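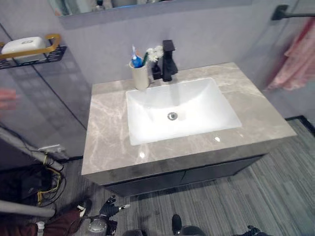

Yip asks whether the two hands should plan together already from the reach, or only from the moment when both touch the tube. My answer for now: only from the touch. Tiltow agrees, but wants to see the numbers first.

27 September 2018, vanity station, toothpaste task

Today I continued with the two-handed hold. The policy is the same as in the last entry, trained on 182 demonstrations from the Bavley set. I changed only the loss on the finger joints, which now has a smaller weight during the approach. Before this change the fingers were closing too early and pushed the tube away.

Result: 24 trials, 19 with a stable hold by both hands. The 5 failures are all of one type. The right hand arrives too high and the thumb closes on air. I suspect the wrist offset in the calibration file, it was not updated after we changed the clamp. 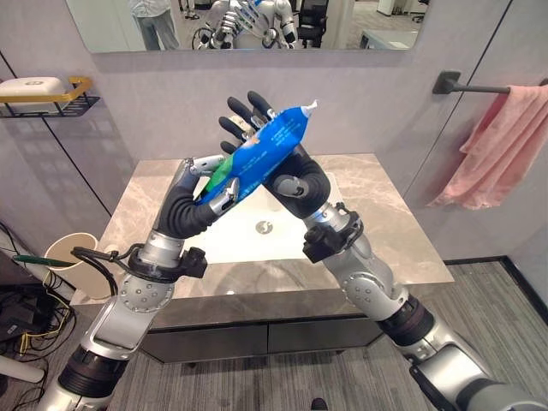
Two-handed hold, tube diagonal, cap end at the right hand.

I like that the left hand takes the lower end from underneath. With this grip the right hand has free space to come around the side. In the Dilleo baseline both hands came from above and the fingers disturbed each other.

One thing I do not understand yet: the mirror. The head camera sees the robot's arms also in the reflection, and I don't know if the network uses this. I would like to repeat the same trials with the mirror covered by paper and compare.

To do:
- calibrate right wrist again
- mirror test, same start poses
- save logs under the new name, the old folder is 78 percent full
- cap opening only after the hold is reliable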